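4.2 Dialogue and reading pace in serialized genre fiction

The second part of the study looked at how the share of dialogue in a chapter relates to how quickly readers finish it. We used the Skorkomico corpus, which holds 1,410 chapters of serial fiction in mystery, romance and fantasy. Each chapter was split into dialogue and narration by the presence of quotation marks. Chapters written without quotation marks were left out of this part and are treated in Section 4.4.

Dialogue share was measured as the number of words inside quotation marks divided by the total number of words. Speech tags such as "she said" were counted as narration. This lowers the share slightly for authors who tag every line, but the alternative required hand coding, and the two coders did not agree well on action beats placed between lines of speech.

Reading pace came from the Boros reading app, which logs page turns. A chapter was kept only if at least 50 readers had opened it. Sessions with a pause of more than seven minutes on one page were dropped, as we could not tell a slow reader from one who had put the book down.

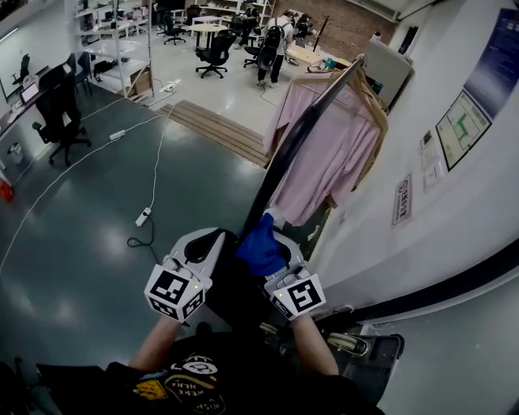

Oseva Skastdale
Corresponding author, Department of Writing Studies

Figure 3. Holding a piece of blue fabric at a clothes rack with two hand-held grippers.

Chapters with a high dialogue share were read faster per word than chapters with a low share. The difference was clearest in mystery and weakest in fantasy. In fantasy chapters, invented names and titles often appear inside speech, and readers slowed down at these points whether or not the passage was marked as dialogue.

Length of exchange mattered more than we expected. A run of short lines between two speakers was read quickly at first, but pace dropped once the run went over 400 words with no narration in between. Page logs show readers turning back one page at this point more often than elsewhere. We take this as a sign that they had lost track of who was speaking. The effect was smaller when the speakers used different forms of address for each other.

We also checked whether faster chapters were more likely to be followed by the next one in the same sitting. They were in romance and mystery. In fantasy we found no clear pattern. Chapter endings were not coded, so a chapter that closes on an open question and a chapter that closes a scene are counted alike. This limits what can be said about dialogue as a cause.

Self-published and edited serials were pooled in the results above. When the two groups were run apart, the direction of the results stayed the same, although the edited group was too small to split by genre. The full tables are given in Appendix B, together with the rules used for nested quotations and for letters or messages quoted in full.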